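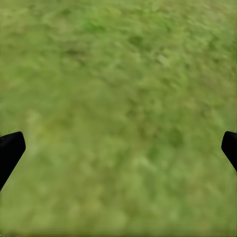
Tuesday, May 7, 2024

Turf drainage, Clodlow plots. Second round of infiltration readings, double ring, falling head.

Plots 1 to 4 done before lunch, 5 to 7 after. Inner ring 300 mm as before. Pre-wet each plot, let it stand, then refilled to the mark and started the clock. Plot 3 leaked under the outer ring on the first try – reset it a hand's width north and repeated. First run struck out in the log, do not use.

Readings are in the Sheehan sheet, tab 2. Steady rate on the sand-dressed plots is clearly up on January. Undressed plots have barely moved. Plot 6 is the odd one: dressed, same mix, but it reads like an undressed plot. Pulled a core. Thatch is thick and there is a dark layer under it that the tines did not get through. Either the tine depth was set short on that pass or the layer is harder there. Check the settings sheet before blaming the soil.

Topdressing used so far: 2,000 kg, all from the Trosov delivery. The remaining bags are Arolura and look coarser by eye. Need a sieve test before any of it goes down, otherwise we are comparing two sands.

Mowing height was not reset after the weekend cut. Should not matter for infiltration but it will matter for the color scores, so those are postponed.

Soil moisture probe drifts. It gave two different values in the same hole a minute apart. Swapped the battery, same thing. Using oven-dry samples for this round: tins 1 to 14, in at 105 C overnight, weigh first thing.

To do:
Sieve Arolura sand
Repeat plot 6, two positions
Find the spare outer ring
Tine depth for plot 6, from settings sheet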